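Moving Your Urnurel Save Files to a New PC

Urnurel keeps its saves on the local drive and does not upload them to any cloud service. If you reinstall Windows or change machines, the campaign has to be copied by hand. The steps below apply to the base game and the Womdale expansion.

Before you start

Update the game on both computers. Saves written by build 442 will not load on earlier builds, and the menu lists them as damaged. The build number is in the lower corner of the title screen.

Close the game and its launcher. The launcher holds the profile file open while it runs.

Step 1: Find the save folder

Open File Explorer, go to your Documents folder and open Urnurel, then Profiles. Each profile has its own folder, named after the player name you entered on first launch. Inside are the manual saves, the autosaves and a file called profile.dat.

Step 2: Copy the whole profile

Copy the entire profile folder to a USB drive. Do not pick out single saves. Unlocked gear and map markers are stored in profile.dat, and a save loaded without it starts with an empty stash. A full profile takes up 80 MB or less.

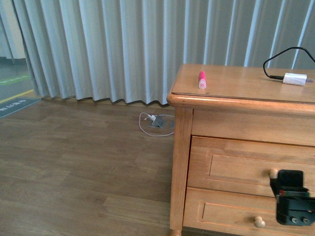 Step 3: Create a blank profile on the new PC

Start the game once, enter the same player name and quit from the title screen. This builds the folder structure. Spelling and capital letters must match the old name.

Step 4: Replace the files

Paste the copied folder over the blank one and choose to replace all files. Start the game and select Continue. The first load is slow — the game rebuilds its map cache.

If the save does not appear

Check that there is no folder inside a folder, such as Profiles\Weller\Weller. Move the inner files up one level.

If Womdale quests are missing, install the expansion and load the save again. Do not save over the slot before then, or the quest flags are cleared.

Key bindings and graphics settings are not part of the profile and must be set again on the new machine.

Thanks to Radka Stoyanova for the note on capital letters.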